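Kirkum open house, 2020-05-12

I went for the furniture and stayed for the tidying, which tells you what kind of afternoon it was. Kirkum is the shared house at the top of the hill past Kerlow, opened up once a year so people like me can poke around in other people's rooms and call it an interest in housing. Entry is by donation. The tin by the door suggested a gold coin and I had only a note, so I like to think I'm now a patron.

## Downstairs

The kitchen got most of the crowd. A shelf of Rungrueang curry paste, a kettle with a queue, and a sign-up sheet for the oven that had been filled in well past the end of May. The handout says the house has 265 square metres of floor, and nearly 248 of them seemed to be hallway. I got lost twice looking for the loo and met the same couple both times.

The laundry has a Soton dryer with a handwritten note on it that says "be patient". Fair advice for the whole building.

## The bedroom

Upstairs, the theme was clearing up, starting with the bed. I've paid 800 dollars for a couch with less going on than this blanket, which is brown and covered in "PF" monograms joined by dotted lines, like a beehive with a marketing department. On it sat a shallow tray with a lime-green cartoon creature painted inside, and on the creature sat the rubbish. I have trays at home that serve the same purpose, though none of them look back at me. 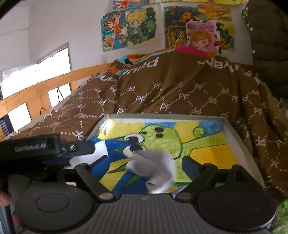
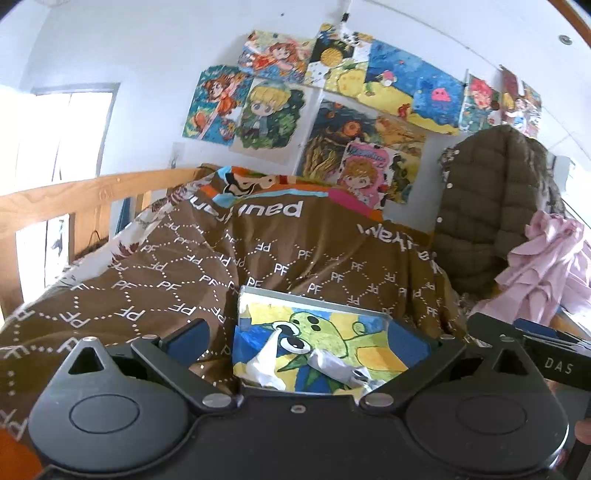

## Getting there

The 409 bus stops at the bottom of the hill, and the walk up is steeper than the handout lets on. Parking is on the street and mostly taken by lunch. Bring a gold coin, and eat before you come unless your name is on that oven sheet.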